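Section 4. Preparing and Closing Small Cardboard Boxes

4.1 Purpose

Use this section when setting up the plain brown boxes supplied with the Mustonen packing set. The boxes are intended for light goods packed by hand. The procedure applies to single boxes and to batches of up to 12.

4.2 Preparing the Work Surface

1. Clear the part of the table nearest the operator.

2. Wipe the tabletop with a dry cloth. Marble-patterned surfaces can hide crumbs and grit, so check by hand as well as by eye.

3. Set the box near the front half of the table with one long side toward the operator. The opening must face up.

4. Check both upper corners at the ends of the box. They should stand square before any goods are placed inside.

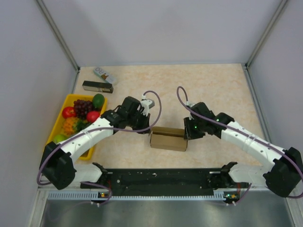

Box Body

5. Run a finger along each fold line, starting at the bottom. Press only as hard as needed to sharpen the crease.

6. If the opening is narrow, draw the front and back panels apart evenly. Do not pull on one corner alone.

7. Place the goods in the box, heaviest items first. The total weight must not exceed 3000 grams.

CAUTION: Cardboard edges can cut skin. Keep fingertips on the flat of the panel when spreading the opening.

NOTE: Boxes kept in a cold storeroom should be brought to the packing area at least 10 hours before use. Cardboard that has taken up moisture folds poorly — set it aside and replace it.

4.3 Handling Loose Cardboard

Pieces of cardboard that are not yet in use may be kept on the table, provided they lie flat and do not slide under a finished box. Work on one piece at a time, beginning at an end. Baskets of fruit or other goods waiting to be packed belong to the side of the working area, and the middle and rear of the tabletop are to be left open for finished boxes.

Do not stack finished boxes more than two high on the table. Torn or crushed pieces are to be placed in the recycling bin at the end of each batch. Replacement pieces may be ordered from Junstead under part number 13.
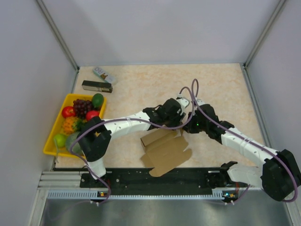
4.4 Closing the Box

1. Confirm that nothing stands higher than the side panels.

2. Fold in the short flaps, then the long flaps.

3. Apply one strip of paper tape along the center seam. Extend it a short distance down each end.

4. Turn the box so that the label side faces the operator and enter the batch number.

Questions about this section should be addressed to Leena Seppälä, Packing Supplies.

Revised 1/28/23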